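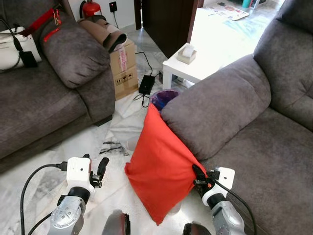
A red-orange cloth bag over the wastebasket, between two gray sofas.

The bin bag gets no respect. We buy the sofa, fuss over the sofa, then line the basket next to it with whatever the grocery store handed us. In Meltport, where the average living room is small and the sofas arent, that basket is on show all day.

So, cloth. Washable, bright, big enough in the mouth to fold over a round rim. Slouchy is fine. Dilter, a two-room shop off the harbor, sold 739 of them since March, mostly to people who came in for cushions. Eleven colors now. Red goes first.

Tips from the counter: buy two, one on, one in the wash. Shake it out outdoors. And no wet tea bags, teh stain stays.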